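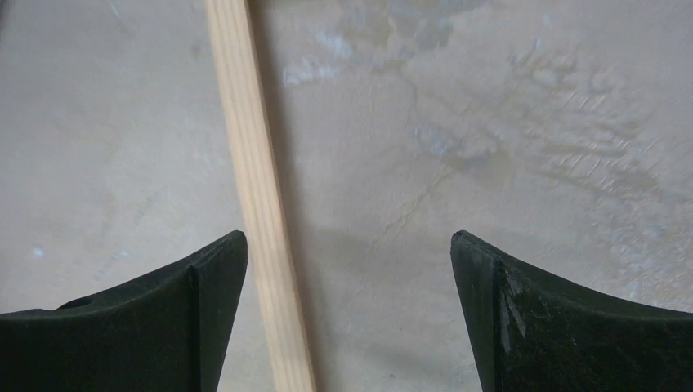

What size gravel goes on top of a driveway that keeps washing out?

3/4 inch crushed with the fines left in. Packs down hard and mostly stays put if the driveway has a crown.

Thread: driveway washing out AGAIN, quote seems nuts

mudlane
July 2, 2020
ok so the long version. Driveway is 161 feet, slopes down toward the garage, gravel, been there forever. Every hard rain it cuts a channel down the left wheel track and dumps everything on the apron. Got a quote to redo it, $3,867. They want to scrape, lay fabric, base rock, then top. I was thinking more like one truckload of the top stuff and a weekend. Out by Cukevmont if it matters, clay soil, lots of it. Am I being cheap or are they being greedy?

hardpan_hank
Bit of both. Price isn't crazy for that length with fabric. But a fresh load on top of a channel just gives you a nicer looking channel. Where's the water coming from? Road? Roof? Field?

mudlane
road mostly. Otton Rd sits higher than us and there's no ditch on our side. Some off the garage roof too but that's at the bottom

hardpan_hank
Then fix the top first. Before you buy any rock at all. Swale or a pipe across the mouth, send it off into the grass. County might even do the pipe, call them. Mine did but it took from spring to October.

twoacremess
Disagree on the pipe. Ours plugged every fall with leaves and then the water went over the top anyway and took the driveway with it. Broad shallow dip across the drive, lined with bigger rock, you drive through it slow. Nothing to plug.

hardpan_hank
Plugs if it's too small. What size was it

twoacremess
8 inch

hardpan_hank
There you go. Go 12 minimum, 15 if county lets you. 8 is a gutter

twoacremess
Still have to dig it out when it does plug. I'm old. Dip works. Low cars might scrape though, I'll give you that one

kettle_n_sons
Not a contractor (the "sons" are beagles) but we did ours ourselves two summers ago. Order that worked:
got water off the road side first
scraped the loose junk to the middle, that made the crown
base rock in the ruts only
3/4 with fines over the lot, wet it, drove over it a lot
Rented a plate compactor for the bottom part. My arms were useless the next day. Has held up, couple of soft spots near the mailbox. Skipped the fabric and I kinda wish I hadn't, rock is slowly going down into the clay.

mudlane
how much rock did you go thru?

kettle_n_sons
don't have the slips anymore sorry. Two loads of top, part of one base. Ours is shorter than yours but wider

pea_gravel_hater
whatever you do NOT pea gravel. Previous owner put it here. It's like driving on marbles. Found some in the dryer

slowleak44
pea gravel is fine on flat

pea_gravel_hater
it is not fine on flat

slowleak44
ours has been fine on flat for years, edging on both sides. OP has a slope so yeah wrong rock for him, but lets not act like it's poison

mudlane
no pea gravel, noted lol. Anybody bought from Stirano? the quarry out past the grain elevator. They're the closest to me

twoacremess
Stirano is ok. Ask for the crushed stone not the bank run. Bank run is rounded and it rolls. Delivery fee is what gets you, it was $80 when I ordered. Ask if the driver will tailgate spread it. Ours did the first load nice and even and then the second guy just dropped a mountain and left.

kettle_n_sons
same, chain the gate if you want it spread! and get the wires and branches up high first. Truck bed goes up way higher than you think. We lost a limb off the maple

gradeschool
I'll be the one to say take the quote. or get two more quotes. You said a weekend, no way with hand tools at that length, on a slope, in the heat. I did half that with a rake and a wheelbarrow and quit on day two, paid a guy $500 with a skid steer to finish. He was done before lunch. Should have called him first.

hardpan_hank
That's the real answer. Buy the rock yourself, hire the machine for half a day. You skip the markup on the stone

mudlane
ok I like that. I've got a neighbor with a tractor and an Ekpo box blade, would that do it instead of a skid steer?

hardpan_hank
Box blade is great for this if whoever's on the seat has done it before. If not he'll dig you a washboard. Set the shanks shallow, few passes, don't get greedy. Angle it some so it pulls toward the middle

gradeschool
fuel the tractor, buy the man lunch, don't stand behind it giving directions

slowleak44
nobody's said anything about the garage roof. Put a gutter on that thing. I had the same deal, apron always a swamp, blamed the driveway for years. One gutter and a downspout extension out to the side yard and it dried right up. Not saying that's your whole problem but it's cheap

twoacremess
agree w/ gutter

mudlane
there WAS a gutter, came down in the ice. Been meaning to. ok that goes on the list

pea_gravel_hater
fabric: worth it or no? Asking for mine once I get this garbage scraped off

kettle_n_sons
on clay yes

hardpan_hank
On clay yes, woven kind, overlap the seams a foot or so. Don't use the garden weed stuff, it tears the first time a truck turns on it. On sand I wouldn't bother.

gradeschool
I've pulled old fabric out of a driveway after somebody hit it with a blade and it was the worst job of my life. Comes up in strips forever. If you're going to be box blading every spring bury it deep or leave it out

hardpan_hank
6 inches of rock over it and the blade never gets there

gradeschool
6 inches on day one. After a few years of plowing snow off it, less

hardpan_hank
so top it up. It's gravel, you're never done with it

mudlane
Calling county on the pipe tomorrow morning. If they say no or say October I'll do the dip. Gutter this week. Neighbor says he's run the box blade plenty so going with that, fabric just on the bottom third where its soft. Stirano can deliver end of the month. Will post how it goes after the first real storm

twoacremess
post even if it washes out

mudlane
especially then. One more thing, do I wet the rock before or after the blade work? getting two answers from two people

kettle_n_sons
after spreading, before you pack it. Damp, no puddles. If rain's coming that night just let the rain do it

hardpan_hank
light rain. If it's a gully washer get a tarp over the pile and wait a day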